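Kodholm推出Zateler椭圆果篮，Ivaditz陈列室同步开放台面收纳区

（Ivaditz，2026年4月18日）家居用品公司Kodholm今日宣布，旗下Zateler系列的首款产品椭圆果篮正式上市，首批共1684只，通过公司网店及Ivaditz陈列室销售。果篮建议零售价为227元，目前只有橙色一种颜色。陈列室内新设的台面收纳区同日向公众开放，参观无需预约。

Zateler果篮采用包塑金属丝制作，整体为浅口椭圆形。篮沿由一圈连续相叠的线圈构成，外缘呈波浪状；篮身用同样的金属丝弯成弧面，篮底为平整的椭圆。产品用于在厨房台面或餐桌上存放香蕉、苹果、柑橘等常温水果，也可以放面包、蒜头和未开封的小包装食品。

Kodholm从去年开始整理这一系列的设计思路。今年1月，公司就厨房台面的日常使用情况向网店顾客发出问卷，收回有效答卷3756份。答卷中提到最多的问题是水果没有固定位置：有人把水果连同购物袋一起放在桌角，有人放在汤碗或沙拉碗里，做饭时又要腾出来。第二类常见的意见是果盘太深，压在下面的水果看不到，等发现时已经变软。还有一部分顾客提到，手边的果篮尺寸偏大，摆上去以后切菜的地方就不够了。
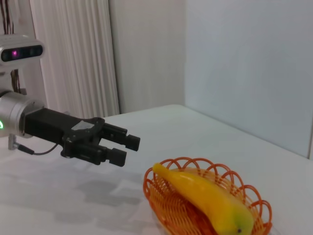 设计组据此把篮身定为浅口。水果大体只铺一层，最多在中间叠放第二层，取用时不需要翻动。椭圆的外形也与台面的使用习惯有关。多数家庭的台面进深有限，圆形果篮直径一大就会占到前沿，椭圆形可以沿墙横放，把前面一段留给砧板和碗碟。餐桌上则可以把长边对着桌子的长边，两侧仍能放下餐具。

篮沿的线圈在样品阶段改动次数最多。较早的几版线圈间距较宽，小个的柠檬和李子容易卡在中间，拿出来时会擦伤果皮。后来的版本让相邻线圈彼此重叠，开口随之变小，手指从外侧扶住篮沿时也更稳当。定型前，设计组一共做了九版样品，最后一版与前一版的差别只在线圈的高度。

果篮的编织与成型由Milošević工坊承担。该工坊位于Ivaditz，长期制作金属丝类家居小件，此前曾为Kodholm加工过沥水架和杯架。金属丝先包塑，再按模具弯折，收口处逐只检查，线头一律压向篮体内侧的下方，避免刮到桌布和衣袖。

选用橙色也经过了内部讨论。Kodholm现有的厨房产品以白色和浅灰为主，放在浅色台面上比较安静，但也有顾客反映，小件物品摆在同色的桌面上容易被忽略。橙色果篮与浅色台面的差别明显，进厨房一眼就能看到里面还剩什么。公司表示，今后是否增加其他颜色，要看首批的销售和反馈情况，目前没有时间表。

关于保养，产品附带的说明卡给出了几条做法。日常用软布蘸温水擦拭即可，线圈之间的缝隙可以用软毛刷清理。果篮不建议放进洗碗机，也不要用钢丝球，以免包塑层出现划痕。清洗后倒扣在毛巾上晾干，再放回水果。果篮不能用于微波炉和烤箱，也不要紧挨着燃气灶摆放。 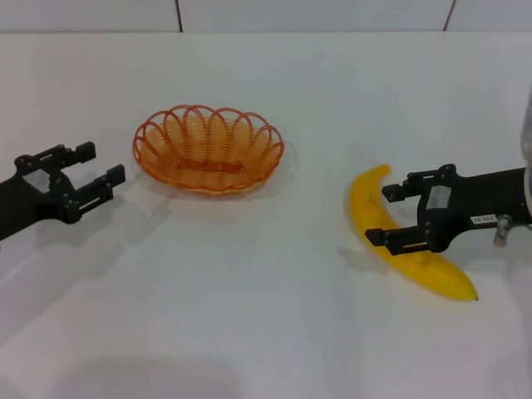
香蕉和其他水果放在同一只篮子里合适吗？

短时间合放没有问题，但香蕉成熟时会释放乙烯，旁边的苹果、牛油果会熟得快一些，想多放几天的话最好把香蕉单独放在一头，或者摆在篮外。

上述内容已写入说明卡背面的水果存放提示。提示还列出了几种不宜长时间常温放置的水果，如草莓、蓝莓和切开的瓜类，这些应当放进冰箱。未熟的猕猴桃和牛油果可以先放在果篮里，变软之后再冷藏。柑橘类在通风的地方能放得久一些，金属丝之间的空隙有利于空气流通，但仍要避开阳光直射的窗台。买回来的水果若表面带水，应先擦干再放。

说明卡同时提醒，不要把葱、土豆和水果长期混放。土豆需要避光，葱的气味容易沾到水果上。家里有幼儿的，请把果篮放在孩子够不到的台面内侧，葡萄一类的小颗水果尤其要注意。

Ivaditz陈列室的台面收纳区由原先的餐具展位改建而成，布置从简，采用白色桌面，背后是灰白色的平面墙板。Kodholm希望来访者在这里把注意力放在物品的大小和取放是否顺手上，所以展区没有设置固定的样板厨房，也没有摆放装饰性的盆栽和画框。

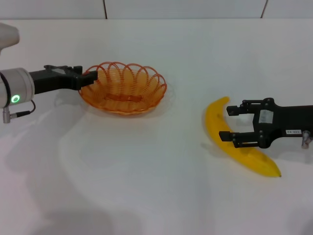 白色桌面上的橙色椭圆果篮，篮沿为连续相叠的线圈。

来访者可以自行把果篮端起、转向或换位置，也可以带上家里常用的碗碟比一比尺寸。陈列室备有卷尺和台面尺寸记录纸，顾客可在出门前量好自家台面的进深和插座位置，到店后由工作人员协助比对摆放方式。记录纸填写后由顾客自己带走，陈列室不留存。

按照计划，台面收纳区每一季度更换一次主题。首期主题为水果与面包，围绕Zateler果篮展开；下一期将转向早餐用品的摆放，届时会加入公司现有的杯架和餐巾盒。更换期间展区会临时关闭，具体安排在陈列室门口和网店首页张贴。

陈列室的工作人员还整理了一份简短的台面整理建议，到店可以免费领取。建议的第一步是把台面上的东西全部移开，擦净后再按使用次数放回来。每天都用的放在手边，一周用不到一次的收进柜子。果篮属于每天会碰的东西，适合放在从冰箱到餐桌的路线上，不要放在水槽边，洗菜时溅出的水会落到水果表面。电热水壶和烤面包机周围也要留出距离，热气会让水果更快变软。

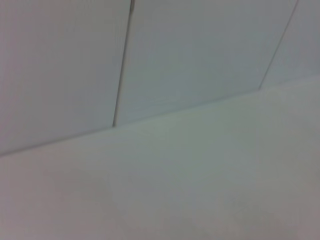 墙面与台面相接的地方容易积灰和面包屑，建议里也提到了这一点。果篮靠墙摆放时，与墙面之间留出一指宽的空隙，擦台面时把篮子往前挪开，顺着接缝擦一遍即可。墙板若是拼接而成，竖缝里的油渍宜用干布先吸，再用拧干的湿布擦，水量过多会渗进缝里。浅色台面上若留下果汁，尽早擦掉比较省事，放久了需要用中性清洁剂敷几分钟。

包装方面，每只果篮装在一个不覆膜的纸盒内，盒内以折叠纸板固定篮沿，不使用泡沫。纸盒可拆平回收。网店订单付款后按顺序发货，首批售完后将开放登记，补货时间另行通知。陈列室保留一部分现货，每位顾客限购两只。

果篮自购买之日起享有一年保修。包塑层在正常使用下开裂、收口松脱的，凭订单号可免费更换。因跌落或重压造成的变形不在保修之列，但顾客可以把果篮送到陈列室，由Milošević工坊评估能否校正，校正费用按实际工时计算，动工前会先告知顾客。

关于Kodholm

Kodholm从事厨房与餐桌用品的设计和销售，产品包括沥水架、杯架、餐巾盒及各类台面收纳用品。公司陈列室设在Ivaditz。

关于Zateler系列

Zateler是Kodholm新设的台面收纳系列，椭圆果篮为该系列的首款产品。系列后续产品正在打样，品类与上市时间确定后另行公布。

媒体如需产品资料、借用样品或安排陈列室参观，请与Kodholm公司新闻联络处联系。样品借用以先到先得为原则，归还时请保留原包装纸盒。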